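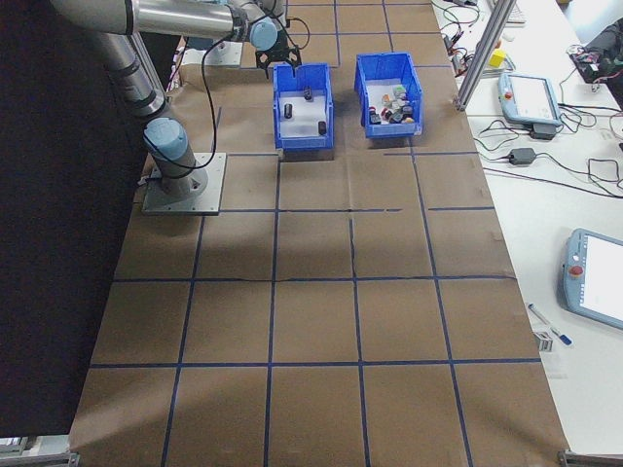

Toshiko Uchida

Oltthorpe > Operations > Equipment Review > Minutes

Minutes, Vamska sorting package review
Feb 13, 2024

Present: T. Uchida (minutes), Purchasing, Packing, Maintenance. Safety joined for item 4. Thoroddsen sent their account manager for items 2 and 3 only.

1. Previous minutes
The December minutes were accepted with one change. The trial unit is on a monthly rental, not a loan, and the first invoice has been paid. Purchasing will correct the shared copy.

2. Bench trial
The Vamska package is the arm, two-finger gripper, teach pendant and a setup visit. We are running it bin to bin on a table covered in brown paper and taped into a grid, with the two blue bins side by side toward the back. Packing asked if the tape has to stay. Thoroddsen said the software does not need it. We use it to put the bins back in the same place after a break, and Packing would like to keep it for now.

Single parts with space between them, like the small black cylinders in the left bin, were picked without much trouble. The mixed bin is harder. When the pieces are heaped together the gripper tends to touch a neighbor on the way down. In the last test run of 100 picks from the mixed bin, 11 had to be repeated. Packing considers this too many for a line with one person watching two tables.

Thoroddsen suggested narrower fingers, sold separately. Purchasing asked why these were not in the original quote. The account manager will check — no answer at the meeting.

3. Service plan
Two plans are on offer. The basic plan covers parts and phone support. The full plan adds a site visit within 3 working days. Maintenance prefers the full plan for the first year, then basic. Thoroddsen will confirm in writing that we can step down without a fee.

Training for operators is charged per session on either plan. Maintenance asked for the session to include changing the fingers and resetting after an emergency stop.

The account manager left after this item.

4. Safety and housekeeping
Cables on the white table next to the work area need to be tied and routed along the back. Power adapters to be fixed under the table. Pens, bags and clothing are to be kept off both tables during runs. Safety wants a marked standing position for the operator before anyone outside the trial group uses the arm.

5. Comparison with Ustura
Ustura's quote came in lower but does not include setup, and delivery is 40 days from order. They have not offered a trial. Purchasing will ask again. Packing does not want to decide on price alone.

6. Decision
No purchase yet. Rental extended by one month. The mixed bin test is to be repeated with the narrower fingers if Thoroddsen will supply a set for the trial.

Actions
Purchasing — corrected December minutes, Ustura trial request, finger set
Maintenance — cables and adapters, training outline
Safety — operator position
T. Uchida — circulate minutes and the pick log

Next meeting to be set when the fingers arrive.

2 comments | 0 shares

Contact Operations | Copyright Oltthorpe | Back to top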